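Caderno da oficina, projeto Juvside, maio

Manhã. Retomei no simulador a célula do Shearer, o braço que vai fazer os ensaios de manípulos que até agora fazíamos à mão na Pirnuvska. Dois postos, o mesmo papel de parede, garra a trabalhar de cima.

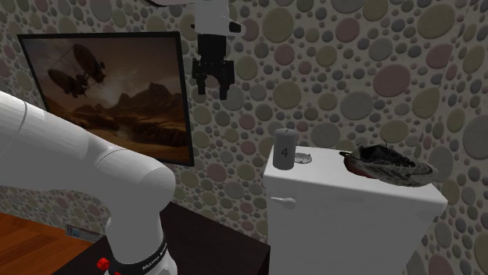
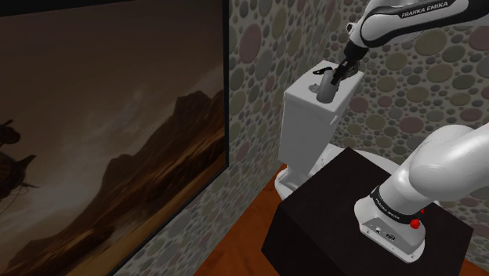
Na segunda, dedos fechados no cilindro cinzento em cima do autoclismo. Na primeira, garra aberta, por cima do nível do armário branco.

Meta por turno: 800 ciclos. À mão fazíamos 182, e ao fim da tarde o pulso queixava-se. O plano da Sullum passa duas pessoas da bancada para a preparação de cenas e a leitura de registos. Ninguém perde horas, mas o turno da noite deixa de existir e com ele o subsídio. Falta ver isso por escrito.

Do lado da bancada, a resposta no caderno foi seca: o braço que fique com os ciclos, mas quem fez o ensaio à mão sente a folga no manípulo antes de ela aparecer no registo, e essa parte não vem no plano. Pedem uma verificação manual a cada 123 ciclos, feita por quem já a fazia.

Concordo. Passei o pedido para a lista, ponto 86.

Por fazer: rever o limite de força da garra, repetir a aproximação mais devagar.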